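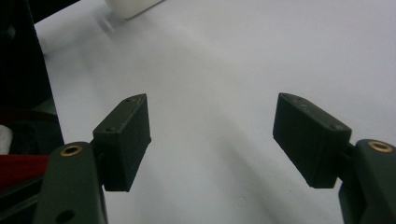
Workshop tips: gripper pads

March – by Elspeth Chisholm

Search tips Go

Wipe the fingertip pads before each session at the Ovesthorpe bench. Dust makes smooth things slip. Fit the brass inserts with a soldering iron and let the arm cool before you put a screw in.

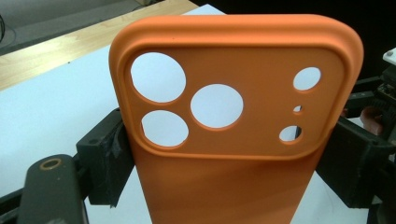 Close slowly on anything soft, such as a silicone phone case – stop when it holds and go no further. Check the pad screws every 100 grips. Ikhsan Ginting keeps spares in drawer 14.

This site uses cookies. Accept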